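Le tri par bacs, une discipline du quotidien
Juin – par Mwanaisha Rotich

Dans l'atelier de conditionnement de Kovetti, la répartition des articles d'usage courant obéit à une règle simple : un bac par destination, une couleur par bac. L'établissement traite 4000 articles par mois, dont 2459 emballages souples ou cartonnés, selon le relevé interne du mois de juin.

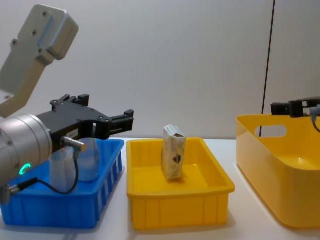
Cette organisation a été arrêtée à l'issue d'une période d'essai menée avec le bureau d'études Sestemer. Les plateaux bas sont réservés aux petits cartons, que l'on pose debout afin que leur face imprimée demeure lisible. Les bacs à parois plus hautes accueillent les contenants élancés – flacons et bouteilles pour l'essentiel – dont la stabilité exige un appui latéral.

Le choix d'un plan de travail blanc répond au même souci de lisibilité. Fung-ping Fung, responsable de l'aménagement des postes, rappelle que les teintes franches se repèrent plus vite sur un fond clair et que la table doit être dégagée avant chaque nouvelle série.

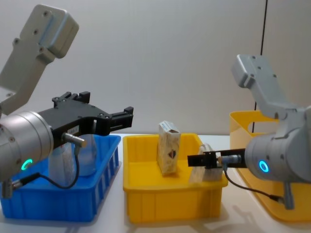
Bac bleu, plateau jaune et grand bac jaune alignés sur la table de tri.

Les sachets plats demeurent les articles les plus délicats à ranger. La consigne prévoit de les dresser contre une paroi, sans les plier.
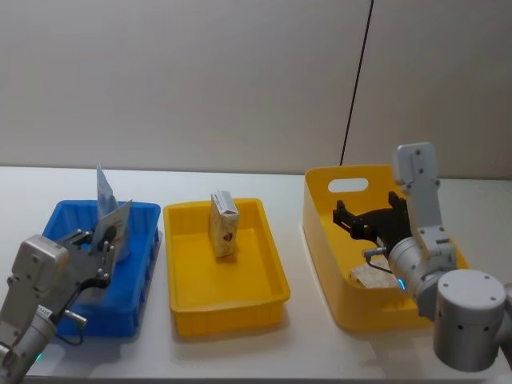
Faut-il étiqueter chaque bac ?
La couleur suffit tant que le poste ne compte pas plus de trois destinations. Au-delà, Kovetti recommande une étiquette sur la face avant.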